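The Cord Drawer, and Other Things I Put Off Until June

Jun 8, 2025

Hello from the desk, friends! Natalie here, and I have finally dealt with the drawer. Those of you who read the May letter will remember I promised to get it sorted before summer, and a bunch of you wrote back to confess to drawers of your own (Gareth Entwistle, yours sounds worse than mine and I am so pleased).

My big mistake last time was one deep drawer with everything tossed in together. So now there are little plastic baskets, the kind with holes down the sides, and every cord gets coiled before it's allowed in. Well, almost every cord. There's still a tangle or two to get to – I'm working on it.
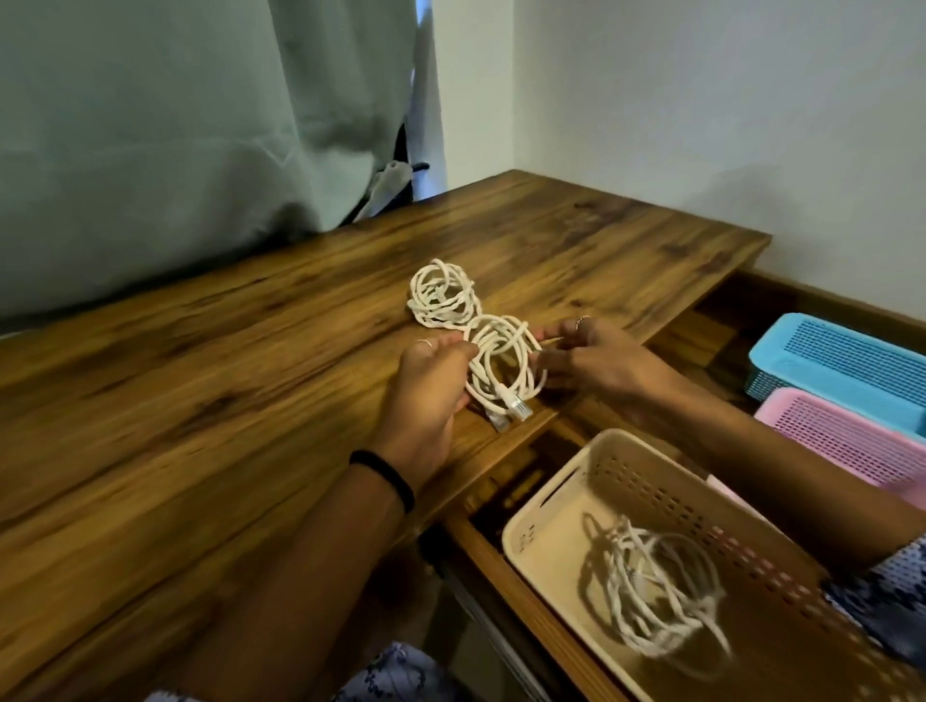
White cables first

I started with the cables with plugs on them, mostly so I'd quit yanking out the wrong one. A loose figure eight works so much better for me than winding tight around my fingers. Leave the plug ends hanging until you're done, then tuck them in last. I used to cinch everything with rubber bands, and they'd go brittle and snap all over the drawer, so no more of those!

Then the soft stuff

I also have a lot of white cord for hanging plants and tying up packages, and it had been living in a Plelemo shopping bag on the closet floor. The braided kind is lovely to handle. I make a few big easy loops, then pass a strand over and through so the bundle holds itself together.

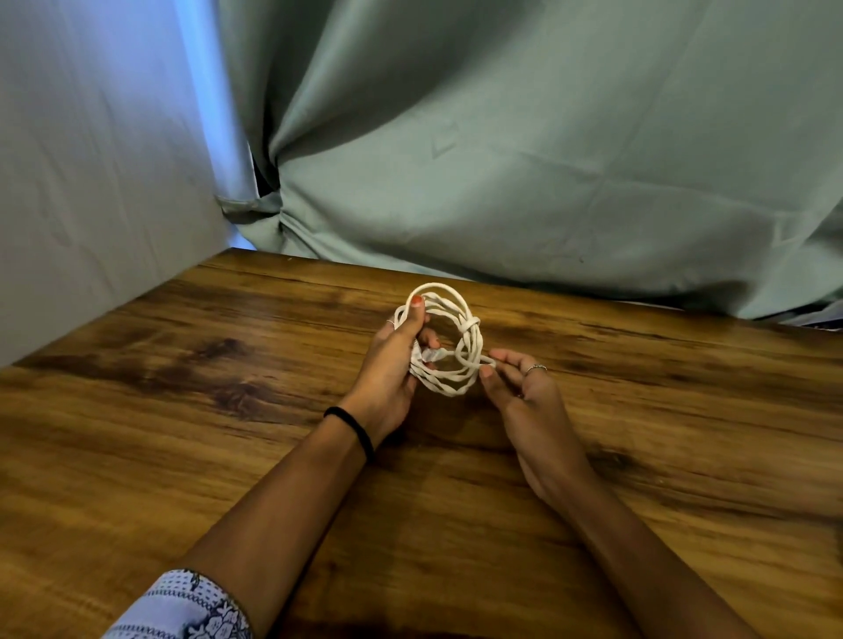 If you've got a long piece, clear the whole desk before you start. I tried doing this on my lap in front of the TV and ended up with a knot that took me two evenings, plus a crochet hook, to pick out.

For smaller lengths I wrap around my spread fingers and feed the cord in with the other hand. Go slack! If it's too snug you can't slide it off. 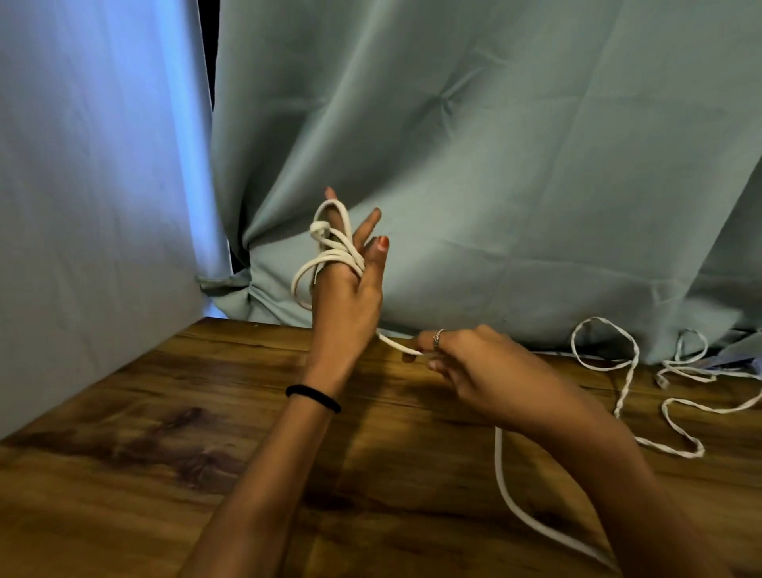
Thin flat string is another story. It twists if you so much as look at it, and I'm thinking of winding mine onto a piece of cardboard. If you have a better way, hit reply and tell me, and I'll put the good ones in the next letter. Next up is the gift wrap, heaven help me.

Natalie Bunting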